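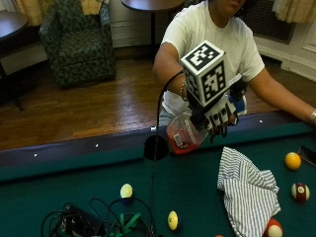
A few people have asked how I fit the glove recording in around everything else, so I'm finally putting all my tips on one page. I've been doing this since January, mostly tidying jobs - picking things up, moving them, putting them away - and every one of those little moves gets saved as an example for a system that's learning to do housework. It's fun! It's also fiddly, and I wasted a lot of my first month on things a bit of household common sense would have fixed.

Sort out your cable first

My glove has a cable, and the cable is the boss. Before you pick up a single thing, stretch your arm to the furthest spot you'll need to reach and see how much slack is left. If it pulls at all, move the box closer. I keep the spare loops in one corner of whatever surface I'm working on, well away from where the objects are going. Cable that wanders into the middle gets dragged along with your wrist, and then you've got an example of somebody picking up a pouch and half the table with it.

An old bread-bag tie is fine for the extra loops. Don't do them up tightly, and don't fold the cable flat (I did that to one and had to grovel to the lady at Nunda for another).

Keep the marker cube clean

The cube on top of the glove has black and white patterns on it, and the camera has to be able to read them. Wipe it with a dry glasses cloth before each session. No sprays, no eucalyptus oil, nothing wet. If you've been cooking, wash your hands before the glove goes on, and pick it up by the wrist end. Try to keep the cube from rolling under your arm as you reach, too. I practise the move once with nothing running and watch where my sleeve goes. Short sleeves are best. Woolly jumpers are hopeless.

Using a pool table

Any big flat surface will do, but I do like a pool table. The felt stops things sliding and it's a nice plain colour to work over. A few things to know:

Leave some of the balls out. I used to clear the lot, and Sharon Mwaipopo, who checks the recordings for our group in Corkley, told me to stop being so tidy. Real houses have other stuff lying about, and the system needs examples with clutter in them.

Watch the pockets. A soft pouch let go a bit early will go straight down one, and then your whole arm is in there after it.

Brush the felt afterwards, always in the one direction, with a soft brush. And put nothing leaky on it, ever. Check the seal on a pouch over the sink first - a gentle squeeze along each edge is plenty.

Picking up floppy things

Pouches and cloths are harder than boxes. With a pouch, go for the top edge, lift, and hold for a slow breath before you move off. For cloths, drop them differently every time. I used to fold my tea towel into nearly the same shape over and over without noticing, and those takes aren't much use. Now I scrunch it, shake it, chuck it down and live with whatever I get.

Slow is good but don't go like a sleepwalker. I aim for the speed I'd use putting the groceries away with a cup of tea waiting.

How many in a sitting

I do 60 takes and then stop for lunch. On a good day I'll get up to 85, and I tried for 100 once and my shoulder let me know for a week. Leaning across a wide table is the worst of it, so work from the side nearest your objects and swap sides halfway through if your cable allows.

Duds

Keep a notepad by you and jot down the take whenever you fumble. Don't delete it yourself! Sharon likes to see the drops, and she'd much sooner get a note saying "dropped, picked up again" than find a gap. I write mine in pencil on the back of old envelopes and type them up after tea.

When you've finished, turn the glove inside out as far as it will go and air it somewhere shady. Next time I'll do the laundry basket jobs, including socks, which I'm still terrible at.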